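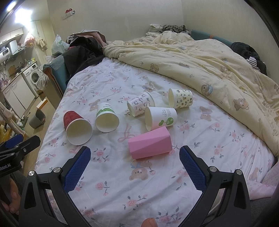
RARNHAM, 18 March 2023

Marichka Hrynyshyn keeps her screwdrivers in a biscuit tin, and the biscuits, for reasons she declines to go into, in a toolbox. The tin came out twice on the morning I visited. The first time was for the left finger of the gripper, which had developed what she calls a wag. The second was for the left finger of the gripper.

Anyone hoping for a robot will be disappointed by this one, which consists of the hand and leaves the rest to Ostap, her husband. He holds the handle, squeezes, and two black fingers close on whatever he has pointed them at. A camera looks down the length of them and records the result, and in due course a proper robot arm, bolted down in a building with better parking, is meant to learn from it. Today's subject is cups. They lie on their sides on a fitted sheet of roses, ribbon bows and teddy bears, five paper ones and a pink plastic one with so many flat facets that it might have been cut by a jeweller with time on his hands.

"The paper ones tell you about the pads," Marichka said. "The pink one tells you about the screws."

I asked what she meant, and was handed the tin to hold.

Skomuddale, the outfit they work for, has 67 of these grippers out in flats, garages and spare rooms, and Marichka looks after most of the ones on this side of the county. The work is sold to newcomers as light maintenance. It mostly concerns the pads, which are blue, cover the inner faces of the fingers and have a fine raised diamond pattern, like the handle of a decent file. When the diamonds are crisp, a paper cup can be lifted with hardly any squeeze. When they have worn down, or are merely full of biscuit, the cup slides and the operator squeezes harder, and what comes back to the office is a recording of a man crushing a cup.

Her routine begins with a soft toothbrush and a cloth wrung out in plain water. She brushes along the diamonds one way, then the other, and leaves the pads to dry with the fingers open. She will not have solvent in the place. A colleague at the Horobets depot once cleaned a set with something out of a spray can and got them beautifully clean, and so slippery that they couldn't hold a sponge.

Then come the screws, two silver ones to a finger. She does them up a little at a time, turn and turn about, as you would a car wheel, and stops when they are snug. Past snug, the pad bows in the middle and touches the cup at its two ends only. Short of snug, you get the wag. The wag is slight enough that Ostap denied its existence for a fortnight, during which he blamed the cups, the light and his own wrist, in that order.

The test for it is simple and looks ridiculous. You close the fingers on a strip of till receipt, near the tips, and pull. You do it again halfway down, and once more at the base. The paper should drag the same in all three places. If it comes out freely at the tips, the finger is toeing outwards and has to be slackened, squared up against its mate and done again from the beginning. Marichka gets through a lot of receipts. She prefers the supermarket's to the chemist's, and will talk about that for longer than you would expect.

A full going-over takes her 40 minutes. The written procedure, drawn up by Phong Khúc in the Skomuddale workshop, allows fifteen. When I rang Phong he defended the figure for a while and then admitted it had been measured on a new gripper, on a bench, with the phone off.

"It's a fair time for a gripper that's got nothing wrong with it," he said.

Phong's real love is the bracket, black with blue accents and the words Robot.AI along its edge. If it has shifted, he says, the fingers turn up in the wrong part of the picture and a morning's work goes in the bin. He would like operators to check it before every session, by opening the fingers as wide as they go and looking to see that both are in view. Ostap does this with great ceremony, like a conductor waiting for the coughing to die down.

The setting of the bed matters too, up to a point. Tamara Harasym, who goes through the recordings in Fidirside and sends back the ones she doesn't care for, has no objection to a crumpled comforter or a heap of clothes. She wants homes as people live in them, and complains only when one has been tidied. Her notes to the Hrynyshyns are short. "Cup 4, slipped, pads?" reads one from last June. Another says "Bears fine."

It was Tamara who first suggested that the pads be swapped left for right every so often to even out the wear. Marichka had been doing it for months and had not thought it worth mentioning. Eluned Lewis, who orders the spares, found out from neither of them, and spent some time wondering why one address had stopped asking for left-hand pads.

Ostap reckons on more than 400 squeezes in a good session. By the time I left he was well short of that, and the wag was back. Marichka had the finger off and was holding one of its screws up to the window, turning it between finger and thumb, and asking him whether he had dropped the gripper.

"Put it down," said Ostap. "I put it down quickly."

She asked me to pass the tin.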